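July, notebook entry, started 9:15 am

Second pass at the Kernden death notices. The claim going in was that the new matching script can tell who is a survivor and who went first, using nothing but the wording. I don't buy it yet. Ran it on 768 notices from the Galindo reels and pulled 40 to check by hand.

First trouble is "preceded in death by." The script reads names until the next period, so a notice that runs on into "and survived by" without a period kills off the whole family. Found that in 5 of the 40. The summary page still says the run was clean. Clean by whose count?

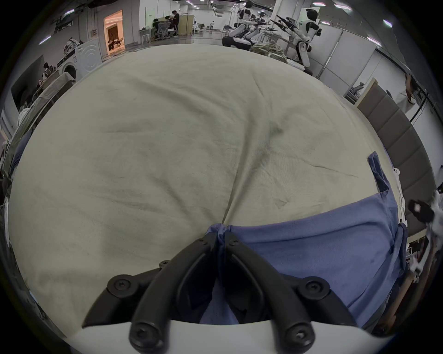

Gripper fingers on a fold of blue fabric.

Spouses in parentheses are worse. "One son, Paul (Ruth)" comes out as a son named Paul Ruth, or as two sons if the comma lands wrong. Old notices from the Mustitz paper also put the maiden name in parentheses, so any fix for one breaks the other. I'd want a separate rule for each paper before I trust a single family link.

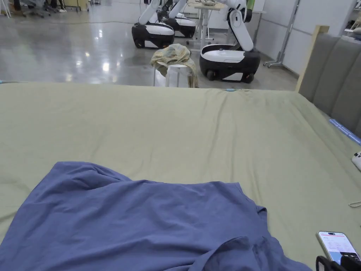

Ages are the other thing I keep going back to. The script takes the printed age over birth and death dates whenever they disagree, and no one wrote down why. I found a woman listed as 86 whose dates make her 68. Whoever checks these should have the full page scan up on a real monitor. A phone like the one lying face-up by the corner of the sheet, with its small lines of text, is fine for reading a message and useless for telling a worn 3 from an 8.

Also, half the ages were typed in from the funeral home card to begin with, so "printed" may not mean much. 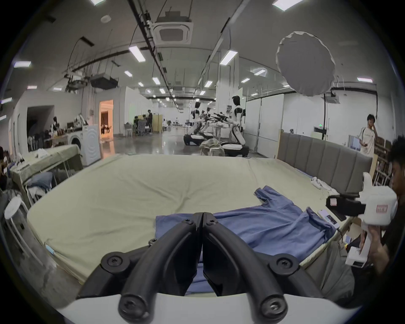
Karla Bautista thinks I'm being too hard on it, and that a wrong age matters less than a missing name because people search by name first. She would put the whole set up on Dekerum now and let families send in corrections. Fair point about the searching. I still don't like the plan. Families will copy a wrong link into their own tree long before they write to us. 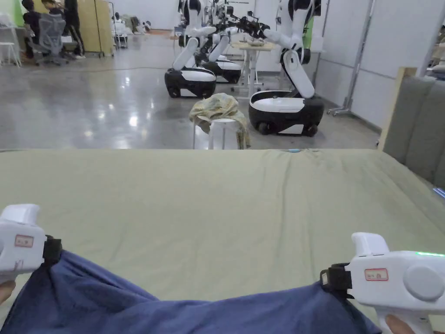 And once it's copied, we can fix our page all we want and the bad version stays out there. Told her I'd agree to a small batch, 16 notices, each one read by two people. She hasn't said yes.

To do: split rules by paper, flag any age that doesn't fit the dates, rerun the same 40. Don't pick new ones just to get a better score.

Stopped 4:40 pm. Reel 2 still in the reader.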